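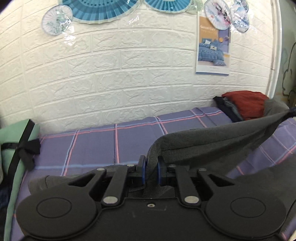 Pratton Publishes First Results on Bedroom Chores: Folding Is Still Hard for Machines

PRATTON, 21 October 2018 – Can a machine tidy a bedroom today? The home automation company Onico has studied this question in ordinary homes in Pratton, and its answer is: in part, and slowly.

The study, with the name Kingi, looks at work that most people do without thinking. A sheet of felt must be taken by its edge and moved over a bed. Clothes must be folded and put in a pile. The company collected 2,287 short recordings of such tasks, made with hand-held grippers which a person guides. From these recordings the software learns how to move the same kind of fingers by itself.

"A factory part has always the same shape, but a piece of cloth has a new shape each time you touch it," said Socorro Usuga, head of research at Onico. "We can pick up the cloth quite well now. To fold it nicely, we are not there yet."

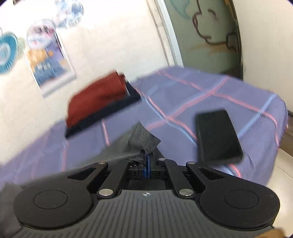

Beds are a good test place for this work. The surface is soft, the pattern of a plaid sheet can confuse the software, and people leave other things on it, for example a phone. The machine must learn what to fold and what to leave alone.

In the tests the software tried 334 folds without human help and completed 102 of them to the standard of the team. Each home was visited on 3 occasions.

"Families ask me when they can buy it," said Kipchumba Mbwambo, who leads the home visits. "I tell them that for the moment they are faster than our machine."

Onico does not plan to sell a household product from this study. A second part, about shelves and stock rooms in small shops, will begin in November together with the retailer Dralon.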